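README for the Garari recipe card collection
maintained by Jonalyn Ocampo, last touched in October

Hi! If you landed in this folder you probably want the recipes, so: they are in cards.csv, one row per card, and you can open it in any spreadsheet program. Everything else in here is me talking.

What it is

My aunt's church in Garari ran a recipe swap for years, and the cards ended up in shoeboxes in Mylene Castillo's hall closet. Mylene let me borrow the lot (two trips with a hand cart, my back still remembers) and I typed them up over one long summer. There are 3512 cards. Of those, 153 are some form of banana bread. I love banana bread and even I got tired.

What's in each row

card_id: a number I made up, in the order I pulled them from the boxes. It means nothing otherwise.
title: exactly as written, misspellings and all. "Chiken Suprise" stays "Chiken Suprise."
ingredients: one long string, split by semicolons. I tried commas first and it was a mess -- people write things like "butter, soft, but not too soft."
steps: same deal.
signed: initials only. I have the full names at home and they are staying there.
stain: yes or no. I added this for fun and then found out the stained ones are mostly the good ones, so filter on it if you're hungry.

Things I did not fix

Oven temps are a problem. Lots of cards say "hot oven" or "bake till done" and I left those alone. Where a card gave a number I put it in the temp column in Fahrenheit. One pie crust says 300 and another copy of the very same card says "very hot," so use your own head there.

"1 can" could be any size of can. "1 pkg" is worse. Mylene says a package of cream cheese used to be smaller and I believe her, but I didn't change anything on her say-so.

Duplicates are still in. If two people copied the same lemon bars, I kept both, mainly to see what each of them changed. Somebody always cuts the sugar and somebody else always puts it back!

Version notes

Version 2 has the Quezada box in it, the one with the canning recipes. PLEASE don't can anything from these cards without checking a current guide first. Some of those jam and green bean methods are old and I would not feed them to a dog. I also fixed the rows where semicolons inside the steps pushed everything over by a column. Sorry to everyone who got a title of "stir well."

Pictures 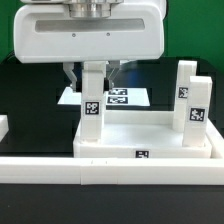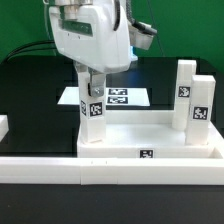
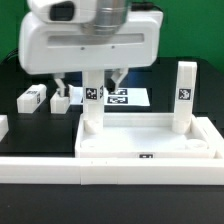
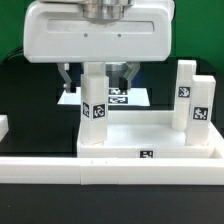
Using it

Cook from it, print it, stick it on your fridge, make a little booklet for your family reunion. I only ask that you don't sell it, and that you keep the initials on if you pass a recipe along. A lady in Sikmont made a whole cookbook out of the casserole rows and mailed me a copy, which made my week.

If you find a typo that is mine and not the card's, send me the card_id and what you think it should say. I check messages Wednesday nights after dinner, and I'll go look at the real card before I change anything. Please don't send a corrected copy of the whole file. I did that dance once already and spent a weekend working out which rows were different.

Still to do: the Praltard box, all desserts, half of it in pencil so faint I need the kitchen lamp to read it. I'm up to the fudge.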